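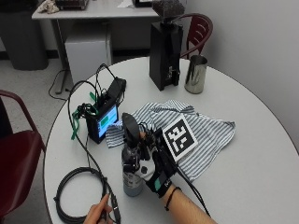
Half eleven, should be asleep. Legs still going.

Away to Wurkley, first one after the break, and we lost 2-1. Writing it down now because by tomorrow I'll have talked myself into it being fine. It wasn't fine. We were good for 30 minutes, really good, best we've passed it since last season, and then it just went. Same as Batine in the spring. Same as every time we go ahead early.

Goal was lovely. Long diagonal, our left winger brought it down on his thigh, cut it back and I had the easiest finish of my life from six yards. Didn't even hit it well. Went in off my shin I think. Will be telling people otherwise.

Then the gaffer changed the shape. Three at the back with the wing-backs pushed right up, and I can see what he wants from it but we'd done it twice in training, on half a pitch, in the rain. Their number 17 had the whole of our right side to himself. He's quick, that lad. Equaliser on 41, then the second just after the restart, free header from a corner. My man. I lost him at the near post, got blocked off, stood there like a lamp post. Nobody said much in the dressing room which is worse than shouting.
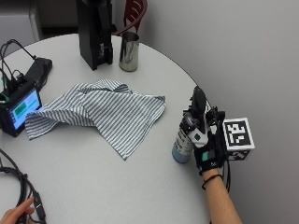

Came off on 70. Calf tight, not torn, the physio had a good dig at it on the touchline and says rest till training and then see. I wanted to stay on. Sulked a bit on the bench, not proud of that. Put my bib on inside out.

Pitch was decent to be fair to them. Crowd of 500, they said over the tannoy, loud for that many, and a drum. The drum did not stop. Still got it in my head now.

Bus home took forever, roadworks before the Dakmont turning. Ate a cold sausage roll, slept ten minutes, woke up with my neck gone. Someone had the Schnyder game on their phone, they won again, four on the trot, so that's them five points clear of us already. In August! Silly to look at the table this early and I've looked at it three times.

Things to sort before the next one –

corners, ask to be moved off the near post or learn to do it properley
calf, ice tonight (haven't), stretch in the morning
new laces, left boot
say sorry to the kit man for the bib business

Batine at home next. They'll sit deep and kick us. If we go back to a four I think we beat them, if he sticks with the three I don't know. Might have a word with him, quietly, before training – or might not, he was in a mood getting off the bus and I'm hardly in a position after that corner.

Ice now. Then bed. Alarm for ten to seven, work at eigth.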